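Small Bench, Big Breakfast

The all-in-one breakfast maker is back, and it has never been more fun to cook on

I grew up in a house where breakfast took every element on the stove and most of the good pans. These days my kitchen is the size of a generous wardrobe, so when two-in-one breakfast makers started turning up in the homewares shops of Navemville last May, I was first in line. A sandwich press on one side, a little frying pan on the other, one cord, one footprint. I was smitten before I'd cooked a thing!

The idea is older than you might think. My grandmother had a chrome contraption that did toast and eggs and hummed like a fridge, and it lived on her bench until the cord gave up. What has changed is the look of them. The new crop comes in ice cream colours, with rounded corners and handles that belong on a 1950s car door, and people leave them out on the table all day. I certainly do.

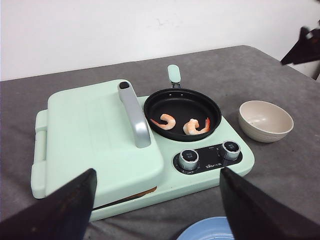

Prawns are my favourite argument for the pan side. Everyone thinks eggs (and yes, the eggs are lovely), but a small pan is perfect for a small amount of something special, and you can have it going while the bread browns next door. Two curled pink prawns in a black nonstick pan, toast peeking out from under a mint-green lid, and that's a weekend brunch for one sorted. Squeeze of lemon, a bit of chopped parsley, plenty of pepper. If I'm feeling flush I'll melt garlic butter in the pan first and mop up whatever is left with the crusts.

The press side rewards a bit of experimenting too. My first few sandwiches were overfilled, and cheese went everywhere. Go thinner than you think. Grated cheddar melts more evenly than slices, leftover roast pumpkin is marvellous with feta, and a smear of mustard on the inside will rescue even the plainest ham. Butter the outside of the bread right to the corners, then leave the lid alone while it cooks. I know, it's hard.

Timing is the real skill, and the part I've come to love. The bread wants a head start if you're doing prawns, which cook in no time, but bacon should go in well before the toast. I scribbled my timings on the back of an envelope and stuck it inside the cupboard door, where it has collected quite a bit of butter.

Before you start, set the table around the machine. Plates within reach, a bowl beside it for shells or cracked eggs, bread already sliced. A loaf from the Altunska bakery is just the right width for my press, while the big sourdough from Ridudside has to be trimmed (the offcuts get fried in the pan, so I'm hardly complaining). Plain white sandwich bread works beautifully as well. It goes crisp and golden and tastes like being eight years old.
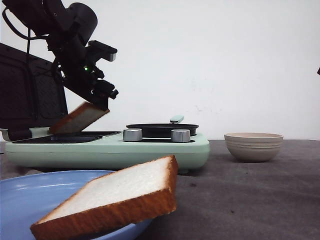
Looking after it

Let everything cool, then wipe the plate with a damp cloth and a drop of dish soap. If your pan lifts out, wash it by hand with a soft sponge. Keep metal forks well away from nonstick surfaces; a wooden spatula or silicone tongs will do the job. Crumbs love the hinge, and an old pastry brush is the best thing I've found for flicking them out.

For stubborn cheese, lay a damp paper towel over the cooled plate for 5 minutes and it should come away without scrubbing. Check the manual before you put any part in the dishwasher, and never dunk the base.

Mine goes back on the table afterwards, ready for tomorrow. I'm thinking banana and peanut butter, with a rasher of bacon on the side.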